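Stock records: change to shelf codes at Gornby

From 28 Jan 2019 the Gornby store uses the Solheim location codes. Each code has 8 characters: aisle, bay, level, position. The 276 old codes stay searchable until the end of March – after that, a lookup returns no result. Kimel labels must be reprinted before the next cycle count. Items held in 2 locations need a separate line for each. 58 records still lack a level and are locked for editing. Send corrections to Robel Berhe, with the old code in the subject line.

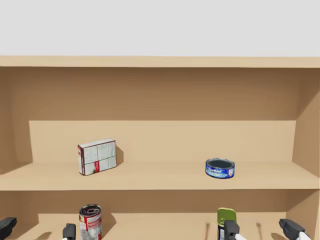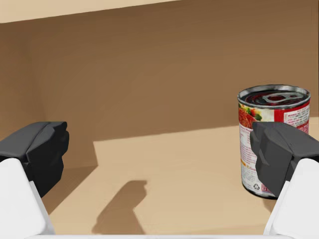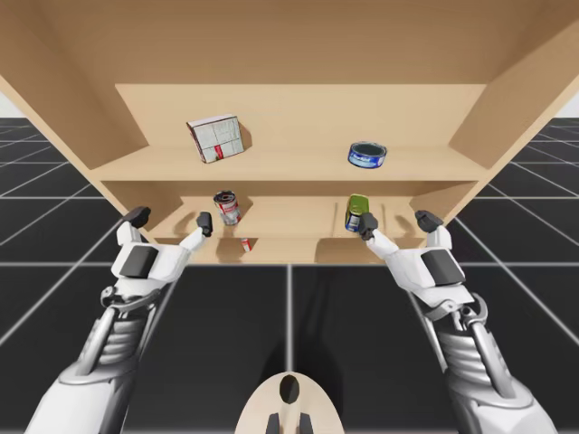
Top and last: shelving in light tan wood. Middle: a food can.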